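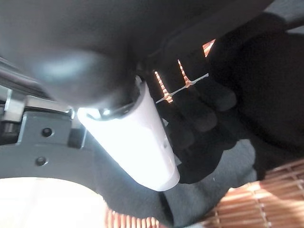

When must the gripper be checked again after a new set-up?
After the first 865 cycles, and then every 3000 cycles. If the arm has hit something, check it the same day, even when the counter is low.

4.3 Checking the gripper and the held part

This section is for the person who looks after the Pramar cell during the shift. You need the small screwdriver set, a soft cloth and the cell logbook. Wear the knit gloves from the drawer, not the thick ones, as you cannot feel the edge of the collar through thick gloves.

Before you start

1. Finish the running job. Do not stop the arm in the middle of a move unless there is danger.
2. Select SERVICE on the pendant and wait until the lamp on the cabinet is steady yellow.
3. Set the speed limit to 3 percent. The limit stays active until you leave SERVICE mode.
4. Take the pendant with you. It must be within reach of your free hand during the whole check.

CAUTION: In SERVICE mode the fingers still have force. Never put a finger between the collar and the gripper body.

Checking the grip

5. Send the arm to position HOLD 2. The part must hang at an angle below the gripper, with its rounded end down.
6. Bring your hand from the side and put your fingertips lightly against the part. Do not hold it from below.
7. Push gently to the side. The part may give a little, but it must come back when you release it.
8. Look at the black collar. It must go evenly around the top of the part. If one side stands higher, open the gripper, seat the part again and repeat step 7.
9. Wipe the rim of the collar with the dry cloth. Do not use alcohol, it makes the surface sticky after some weeks.

NOTE: If the part turns under your fingers, the collar is probably worn. Go to section 4.5, Changing the collar.

Checking the bracket

10. Find the gray metal bracket at the side of the gripper. Two screws are on its face, one upper and one lower.
11. Try the upper screw first, then the lower one. Use only the hand screwdriver. Stop when you feel resistance.
12. If a screw turned more than a quarter turn, write this in the logbook and run the zero test (section 6.1) before production.

CAUTION: Do not remove both screws at the same time. The bracket will move and the camera calibration will be lost.

Returning to work

13. Remove all tools and loose strips or ties from the work area. A forgotten tie at the Irkow site was pulled into the rail and the cell stood for one day.
14. Step back behind the line, leave SERVICE mode and run one cycle without a part.
15. Reset the check counter and sign the logbook.

When you cannot solve the problem

Leave the cell in SERVICE mode and hang the red card on the door. For mechanical questions please contact Veikko Lahtinen, for pendant and software questions Inese Ķēniņš. Spare collars are ordered through Mastetti, always in the set of 2.

Text of this section revised October 2020. Step 9 was changed, so please throw away older printed copies.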